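How to Put Together a Small First Aid Kit (and Keep It Useful)

I put off making a proper first aid kit for years, because I figured a box of bandages under the sink was plenty. Then one April we stayed in a cabin near Retham, I picked up a nasty splinter from the porch rail, and all I had with me was a sewing needle and a lot of opinions from the family! So I sat down and made a real kit, and I've been fussing with it ever since.

Step 1: Pick a container

You don't need anything fancy. A plastic box you already own will do just fine, as long as everything fits without being squashed and you can find things in a hurry. Mine holds 13 different items, and I keep a list of them taped inside the kitchen cupboard. 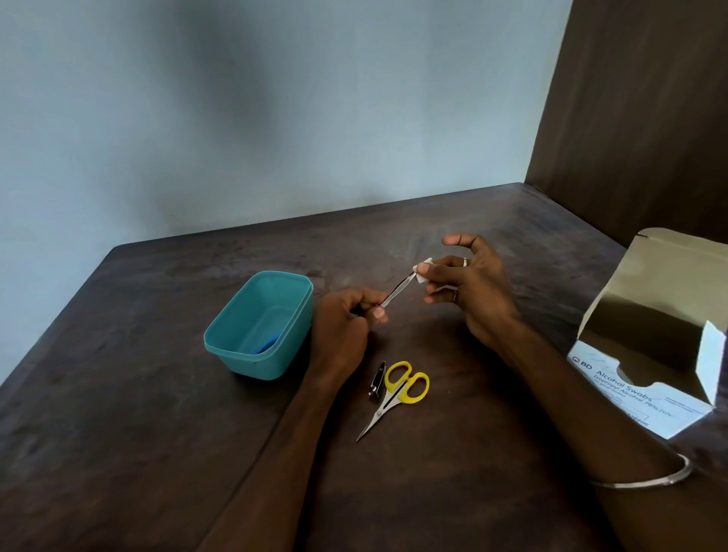
Step 2: Gather the basics

Bandages in a few sizes, gauze pads, medical tape, small scissors, tweezers, alcohol swabs, disposable gloves and an elastic wrap will get you through most of the scrapes and blisters of ordinary family life. Buy the gauze in individual wrappers if you can (I once opened a big pack for one skinned knee and the rest just sat there getting linty). Add any medicines your own household uses, in their original packages so the directions stay with them.

Step 3: Get the tools ready

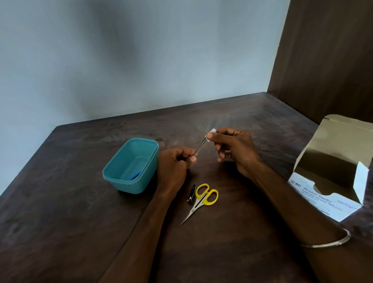

Splinters are what send me to the kit most often, and they're so much easier to deal with when your tools are clean before you start. Wash your hands with soap and water first, and wash the skin around the splinter too. Then hold the tweezers in one hand and pinch a little square alcohol swab against the tips with the other, the way it's being done here, and go over both sides of each tip. Let them air dry before you use them. If the splinter is deep or near the eye, please leave it alone and see a doctor.

Step 4: Check it twice a year

I go through mine in spring and fall, toss whatever has expired and write down what's running low. Keep the box somewhere cool and dry, up out of reach of little ones, and tell everybody else in the house where it is!

Last updated August 2018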